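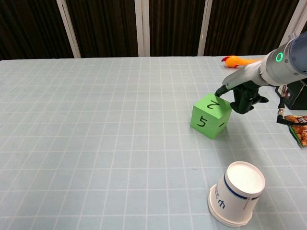

The arm and the green foam cube on the gridded mat, with an upturned paper cup closer to the camera.

Rosalba Piras keeps the arm at the far end of the shared workshop, and most evenings she is there by 7. She calls the project Flollent. The goal is simple to state: pick up a foam cube, turn it, and put it down with the number she asked for on top.

"I drew the numbers on with a marker," she says. "I thought the cube would be the easy part. Foam gives when you squeeze it, so the fingers close further than you told them to."

She started in March with a gripper program she wrote herself, named Jusent, and has rewritten it 3 times. The current version keeps a log of every attempt. When we spoke it stood at 2,914.

"A lot of those are the same mistake," she says. "It comes down on a corner and the cube spins away. I changed the approach angle by 8 degrees and that helped more than a month of work on the code."

The grid on the mat is for her own use. She reads positions off it by eye when she checks the arm against its numbers. Other objects get a turn too. Paper cups are harder than the cube, she says, and the rubber chicken is the worst of all.

"It bends in the middle and you can't predict where the head goes."

Piras has spent 52 dollars on replacement finger pads so far. Her next job is to slow the last part of the descent, and after that she wants to try two cubes at once.

"Ask me again when the first one works every time," she says.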